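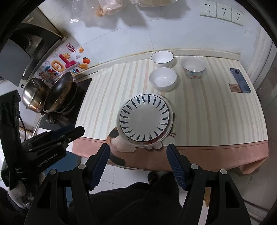 Stacked plates and bowls on a kitchen table, with two hand-held grippers.

Tusari crockery handling station
Made by Clutik. Sold and serviced by Trernent.

Overview

The Tusari is a two-armed station for kitchens that handle a lot of plates and bowls. It takes clean crockery from the dishwasher outfeed, sorts it by shape and size, and stacks it on a shelf or trolley. It can also do the job in reverse and lay out plates and bowls at a serving counter before a meal.

It is meant for staff canteens, care homes, schools and hotel kitchens. It handles up to 800 items an hour, depending on the mix. Plain round plates go fastest. Deep bowls and anything with a handle are slower.

What it handles

Flat and rimmed plates, round or square
Shallow and deep bowls
Saucers and side plates
Serving dishes with a flat base

Mixed sets are fine. Most kitchens have crockery bought at different times, with different rims and patterns, and the station does not need everything to match. It will put a smaller plate on a larger one but not the other way round.

It does not handle glasses, cutlery, knives or pans. Chipped or cracked pieces are set to one side in the reject tray for a person to look at. The station catches most rim chips. Hairline cracks are harder to spot and should still be checked by hand.

Teaching it a task

Tasks are taught by showing. A member of staff holds a pair of hand-held grippers and does the job at normal speed - picking up a plate, setting it on the stack, moving a bowl out of the way. The movements are recorded and sent to Clutik, who return a task file for the station. No programming is needed on site.

Seventeen tasks are already loaded when the station arrives, and many kitchens use only three or four of them. A new task usually calls for a few sessions spread over a week. We suggest using the table, counter and crockery that will be used in daily work, left as they normally are. A cleared bench with one plate on it makes a poor lesson.

It helps to have more than one person do the recording. People lift and put down crockery in different ways, and the station copes better with odd positions when it has been shown a few of them. The grippers can be used left or right handed. The grip is stiff for the first half hour and some people find a short break useful.

What changes for staff

The main change is less lifting and bending at the dishwasher end. Someone still has to scrape, rinse and load. Someone still has to be nearby when the station is running, to empty the reject tray and move full trolleys.

The Palacios canteen has used a Tusari at its dishwasher outfeed since July. The evening crew is the same size as before. One post that was mostly stacking is now shared between stacking checks, restocking and cleaning down, and the crew rotates through it. The first fortnight was slower than working by hand. Staff asked for the start-up tone to be turned down, and the volume setting is now part of the standard menu.

Before ordering, we ask every site to tell us who will work next to the station and to include those people in the site visit. Decisions about hours and duties are for the employer and staff to settle. We can supply a plain description of what the station will and will not do, for use in those talks.

Working near it

The arms slow when a person comes within reach and stop on contact. There is a stop button at each end of the base and a third on a lead that can be hung at the counter. After a stop, the arms hold whatever they are carrying until someone presses resume.

Recording of new tasks uses cameras fitted to the grippers. Tell people in the room before a session starts. Phones and papers left on the work surface may be picked up by the cameras, so put away anything private. Sessions can be viewed and deleted on site before they are sent.

Specification

Arms: 2
Weight: 107 kg, without trolley
Power: standard single-phase socket
Base: fixed or on locking castors
Gripper pads: ribbed, removable, dishwasher safe
Floor: level, tiled or sealed

Cleaning and care

Wipe the arms and base with a damp cloth at the end of each shift. Remove the pads and wash them with the last load. Do not hose the station down. Worn pads lose grip on glazed crockery and should be changed when the ribs look flat; spare sets are sold in pairs.

Place the station away from hobs. Steam from the dishwasher is not a problem, but grease on the camera covers is - clean them with a soft dry cloth.

In the box

Tusari station with both arms fitted
Pair of hand-held grippers with cable and charger
Reject tray
Spare pads, one set
Printed guide and wall card

Ordering and delivery

Trernent delivers, fits and sets up the station, and stays for the first full service. Site visits are on Mondays. Hire is available for kitchens that want to try it through a busy period, and the hire fee comes off the price if you go on to buy.

To book a visit, use the contact form and tell us the make of your dishwasher, the width of the outfeed and which pieces of crockery you use most.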